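The Rule Book for Robots That Fold Your Laundry

My copy of the Ciston home guidelines has coffee on the cover and a sticky note on almost every page. It runs to 350 numbered items, and I've been reading it on the train like a paperback (people do stare!). I picked it up after spending an afternoon with Aileen Policarpio, who writes the training rules for a little outfit called Draso, and who laughed when I asked her if home robots really needed this many rules.

"Go pick up a sweater," she said. "Now write down how you did it, so that 400 strangers will all do it the same way."

I tried. I got as far as "grab the middle" and then we argued over where the middle of a sweater is.

The factory side of this business has had rules for ages, with fences and floor tape and big red buttons. Bedrooms are messier. Draso pays people to do chores at home with a hand-held gripper, and the recordings go into teaching a robot to do the same chores later on. So the rules have to cover the person, the tool and the room, all at once, and they have to be short enough that someone reads them before starting! 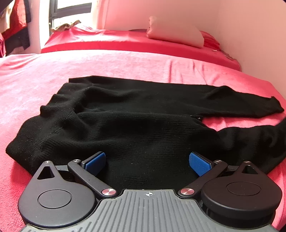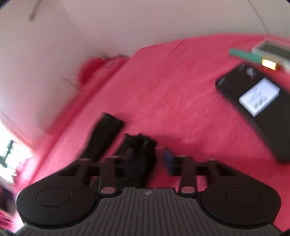

Rule 5 is the one Aileen fights for. Start with the fingers open, stop short of the thing you want, then go in slowly. Her first version said "approach with care," and every person who read it had a different idea of what care meant. One guy took it to mean whispering.

Then there's the privacy section, which I expected to skim and ended up reading twice. Mail, medicine, family photos, anything with a name or a number on it: put it away or turn it over before you record. If you spot something afterward, flag the clip and it gets pulled. Draso went through 3000 clips in January with that section in hand, and Aileen says the wording got a lot plainer by the end of it.

Not everyone likes the tidy-up rules, though. A rival guide from Saludo asks people to clear the work area completely, and Aileen thinks that's a mistake. Real beds have stuff on them. A robot that has only met a bare mattress is going to have a rough first day at my place, I can tell you. Her own rule says to leave ordinary clutter alone and move only what's private, sharp or breakable.

The next edition is in review now, and she's letting me mark up a draft. I've already got a question about socks.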